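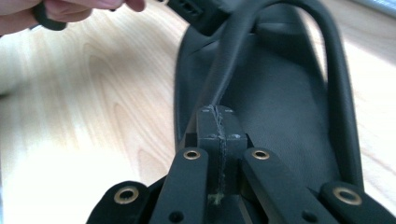 Teaching by Hand: Questions We Keep Getting
Last updated January 29, 2023

Do I need to know how to program?
No. You need hands and some patience. If you can put a cable back where it came from, you can record a demonstration.

Hand tool or remote control?
Use the hand tool for anything fiddly, such as hoses, clips and small rubber parts. Use remote control when you need to know the arm can reach. The arm has opinions about reach, and it will share them.

How many demonstrations does a task take?
Solier, our hose-routing task, took 626. Setsuko Tamura had budgeted 40. She no longer does the budgets.

I fumbled the part. Should I delete the take?
Keep it if you recovered. A robot that has only seen perfect people is helpless the first time something slips -- and something slips.

Can two people work on one task?
Yes, with a two-minute chat first about which end you start from. Anayeli Bañuelos goes left to right, and she will not be moved on this.

Can I use worn or glued-up parts?
Please do. Dust, scuffs and old glue are what the robot will meet on the job. Just put the part's condition in the notes.

Why did my upload to Olik fail?
Usually the take ran past 800 seconds. If your take ran past 800 seconds, have a sandwich and split the task in 2.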